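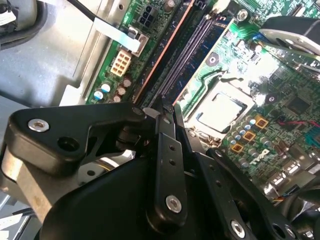
Figure 1. Motherboard in its chassis, protective cap on the CPU socket, memory slots beside it.

Ellery Technical Center
Computer Hardware Basics, Course 422
Handout 3: Memory and storage
08/07/2025

Read this before the lab. The lab sheet is separate.

What memory is for

A computer keeps data in more than one place. The processor has a small amount of very fast storage inside it, called cache. Main memory (RAM) is larger and slower. The drive is larger and slower again. A program is stored on the drive, copied into RAM when you open it, and worked on in small pieces in the cache.

RAM loses its contents when the power goes off. The drive does not. When a customer says "my computer is out of memory," ask what the message on the screen said. Many people use the word memory for drive space, and the two problems have different fixes.

What happens when RAM fills up

The operating system moves data that has not been used lately out of RAM and onto the drive. This is called paging, or swapping. The computer keeps working, but a program that needs that data has to wait for it to be read back. With a solid-state drive the wait is short. With a hard disk you will often hear the drive working the whole time.

Adding RAM helps a computer that is paging heavily. It does very little for one that is not. Check memory use with the customer's normal programs open before you recommend an upgrade.

Modules and slots

Desktop RAM comes on long narrow boards called DIMMs. Each has a notch in its contact edge, placed off center, so it fits only one way. The notch is in a different position for each generation (DDR3, DDR4, DDR5), and generations cannot be mixed on one board.

Most desktop boards have two memory channels. Two matching modules, one on each channel, can move more data at a time than a single module of the same total size. Which slots belong to which channel depends on the board. Look it up in the manual.

Modules of different speeds will usually run together at the speed of the slowest one.

Drives

A hard disk stores data magnetically on spinning platters. A solid-state drive uses flash chips. Flash cells wear out with repeated writing, so the drive's controller spreads writes over all of them. In ordinary office use this wear is rarely what ends the life of the drive.

Neither kind is a backup. Backups are covered in Handout 11.

Terms to know

Volatile: loses its contents without power.
Latency: the delay between asking for data and starting to receive it.
Bandwidth: how much data can be moved in a given time.
Page file: the area of the drive used for paging.

For next class

Read chapter 13 up to the section on file systems. Write down how much RAM and how much drive space your own computer has, and how much of each is in use. Bring the numbers with you.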